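Open house at the Kolivlow guest rooms

The Kolivlow building opened its doors on a Tuesday in March, from ten in the morning until four. I went with my sister, who is looking for a place where our parents can stay for a few weeks when they visit. The rooms are let by the week or by the month, furnished, with a shared kitchen on each floor. We had seen the listing and wanted to know what the rooms were like in person.

Getting there was easy enough. The Usska bus stops across the street, and the entrance is the one with the green awning, next to a shoe repair shop. There is no parking lot. People who drove were leaving their cars on the side street behind the bakery, which looked full by eleven.

At the front desk we signed in and got a sheet with the floor plans and the prices. Csenge Tóth, who manages the bookings, took groups up every half hour. Ours was small, and one couple left early, so we had plenty of time to ask questions.

The ground floor

The ground floor has the laundry, the mail boxes and a sitting room. The sitting room has long windows and two sofas, and it was the warmest place in the building. The laundry takes coins or a card you load at the desk. There is a rack for drying things flat, and a sink deep enough to soak a coat. My sister tried the folding table and found it a little low.

The elevator is old and slow but it does go to every floor. Anyone with a lot of luggage should ask for the service key, since the doors close fast — Csenge held them for us with her foot.

The rooms upstairs

We were shown a single on the second floor and then Room 316, a larger one on the third. The single was fine for one person who is out all day. It had a desk, a narrow closet and a window onto the yard.

Room 316 was the one we had come for. It's one of the rooms set up by Assefa, the small shop that supplies the bedding and curtains for the building, and it felt more like somebody's bedroom than a rental. The bed goes right into the corner, with a floor-length taupe curtain behind it and plain pale walls. I liked the blanket most. It's thick and white, with wavy sage-green stripes and big flowers in orange, cream and a brownish olive. Against so little color in the rest of the room, it does most of the decorating.

The sheet under it is pink and white. My sister pressed on the bed with both hands and said it was firmer than the one at our parents' house, which she counted as a good thing. A box of snacks was on the bed too, bright green on the inside, and we were told to help ourselves. I took nothing, having had a late breakfast.

We asked about extra blankets. There is a linen closet at the end of the hall, and each guest can borrow one more blanket and a second pillow. Sheets are changed once a week for the weekly guests. Monthly guests can either pay for that or wash their own downstairs.

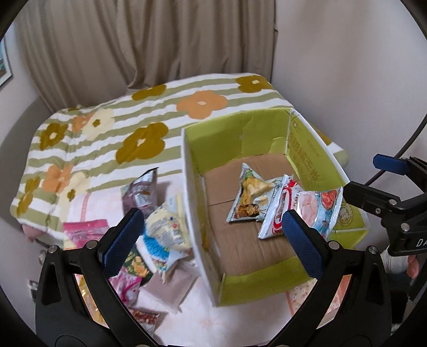

The shared kitchen

The third-floor kitchen is across from the stairs. It has two stoves, two refrigerators and a shelf for each room with the number painted on the edge. The pots are in a drawer under the counter and looked well used. Knives were few and dull, so I would bring one.

Coffee was laid out on the counter, along with plain cookies from Brastden, the bakery behind the building. The man pouring the coffee lives on the floor and has been there since last fall. He told us the kitchen gets crowded at seven in the evening and is empty again by eight. He also said the hall is quiet at night, though you can hear the pipes in the rooms nearest the bathroom.

Prices and practical points

The larger rooms are 400 a week, with a deposit of 100 that comes back when you return the keys. The single costs less, but I didn't write down the figure. Heat and water are included. Internet is too, and it worked on my phone in the hall and in the sitting room. I forgot to check it upstairs.

Pets are not allowed. Visitors are, until ten at night. There are no grab bars in the third-floor bathroom, and the step into the shower is fairly high — something to think about for our father. Csenge said a bar could be put in if we gave her two weeks' notice.

We were out again a little after noon and had soup at the place on the corner. My sister has asked for the last week of May and the two weeks after it, and is waiting to hear whether 316 is free for all of them. The next open house is planned for the fall.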